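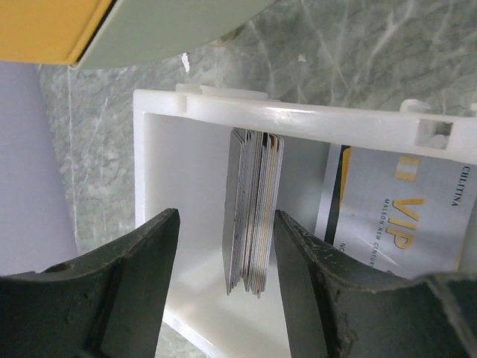

Thread on small retail chores and whether a two-finger gripper can do them yet. The chore in this case is membership cards: take a stack of plastic cards standing on edge in a holder, pull one, hand it over, put the returned ones back in the right order. Any counter clerk does it while talking.

Short version: moving the whole stack is close. Pulling one card is not.

Why the stack is easier. Cards on edge, grouped tight, behave like one block. Two flat fingers close on the outer faces and the block holds together by friction. You need clearance on both sides for the fingers, and a small holder with a thick rim doesn't leave much. Most of the planning effort goes into that gap.

Over March we ran 420 stack lifts on our own bench. The common failure was the bottom corners. Cards in a hand-filled stack rarely sit square. The ends fan a little, the fingers squeeze the top, and the bottom opens further. Then one corner catches on the way back in and everything above it shifts.

Fabrice Vasseur suggested tapping the stack on the holder floor before release, the way a person squares up playing cards. It helped. It also added time to every cycle, and I don't have a version of it that works when the stack is only two or three cards thick.

Single cards are a different problem. A standard bank-size card is 0.76 mm thick. The finger tip is many times that. You can't get between two cards without parting them first, and parting them is a sliding motion under light pressure that fingertips do well and hard fingers do badly.

Options tried: rubber pads (grab two cards as often as one), a thin blade on one finger (scratches the print), suction from the face (fine if the card is lying flat against a wall, useless mid-stack).

So the larger loose card leaning against the side is the easy pick in most holders, provided the fingers can reach it without hitting the stack. In practice the near finger blocks the camera's view of it just before contact. A wrist camera sees least when you need it most.

Related: reading the card. Gold lettering on white and silver, turned sideways, shiny. "VIP" in big type is fine. The small line beside it depends on the angle of the light. If the job is "find this member's card," I would want a second look from a fixed camera.

Pao-chu Lam asked about speed. A clerk takes a few seconds and doesn't look down. Our full cycle is 30 seconds when it goes well - and that's for the stack, with no sorting.

Josiane Gaillard asked about wear. Scuffed finger faces change the grip more than I expected. We now log finger condition with each run and swap the pads at 3,000 closes.

My answer for shops asking today: let it carry and restock the stack. Keep a person on single cards. I'll post the single-card numbers when there are enough of them to be worth reading.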